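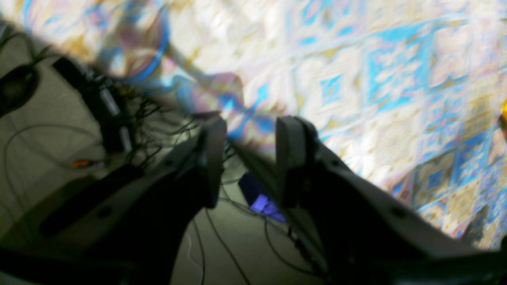

Junpei Minami

Second arm pair for the cloth folding bench. I need a yes or no from the list before the Irnel quote runs out. The arms come to 2000 each, and the wrist boards are 34 apiece. I left 200 for clamps and cable. Spare fingers we can print here. 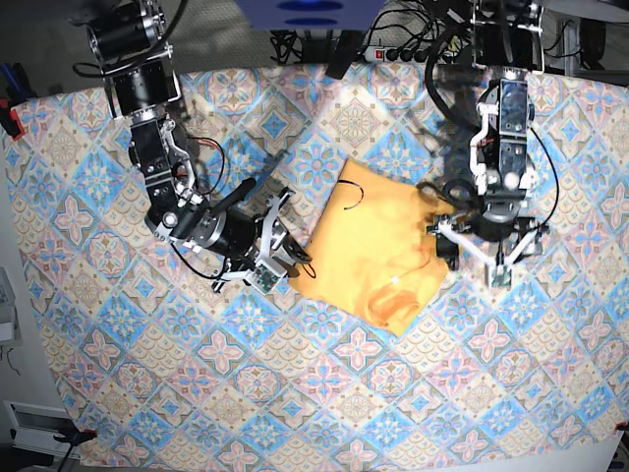
Posted by Henrik Petersen, January 7, 2022

On the arms I have no objection. Two questions on the rest.

Junpei Minami wrote:
> I left 200 for clamps and cable.

Does that include power? One strip on the floor won't carry two benches, and I would like the cables off the floor before we add more. Tranbridge quoted us 600 in October for a tray and a second circuit, installed. 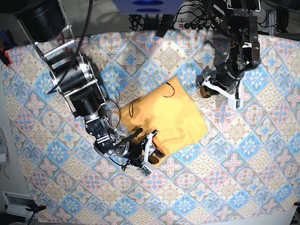

The other question is spares. Ebihara keeps servos in stock and Irnel does not, so I would order two extra with the arms and take them from the Niner budget line. The table and cloth can stay as they are. If the tray goes in the same order, I can sign it this week.

Henrik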